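Planner reports success in sim but the grasp pose is garbage. Is it my camera frame or the planner?

Posted by Obaidul Herath
Sunday, October 29, 2023

I've inherited a kitchen sim at work and have to decide whether we pay for another year of Pretach. The sales page says its grasp planner "just works" with a wrist camera. I have my doubts. Over 80 runs it logged 70 successes, and when I replayed the logs by eye I would have passed 38. Below is the wrist view from one run it was very pleased with.

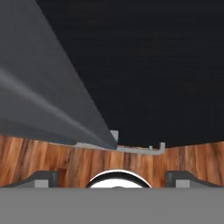
I've checked the hand-eye transform twice and rebuilt the collision meshes. The planner's success flag seems to mean only that a trajectory came back without an error, but I can't find that written down anywhere. I also put a second, fixed viewpoint in the sim so I'd have something to compare against.
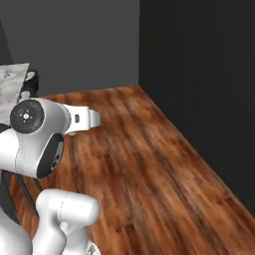
Mairéad Quinlan
Have you tried updating? We had odd behaviour in February and the new version fixed it. Might be your graphics driver too.

Sharon Were
I wouldn't bother with the driver. You're right about the flag – it's set when the path is valid and the fingers reach their commanded width. Closing on air at the right width counts. Write your own check: read the object pose from the simulator, lift, wait 12 frames, read it again.

As for the camera, look at the colour of the base in the wrist view before you trust any segmentation mask. The gripper's own body takes up the bottom of the view, and if you haven't masked it out it ends up in your point cloud as an obstacle. Same with big plain surfaces up close. I had a run like this one:
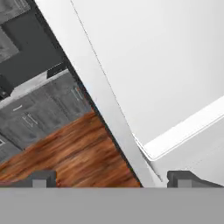 Wrist view, tilted, with a white surface filling much of the right side.

With so little texture I wouldn't believe any feature-based pose estimate from that view. Use the simulator's ground truth first. If the grasps are still bad, it's the planner. If they come good, it's perception, and a new licence won't help you.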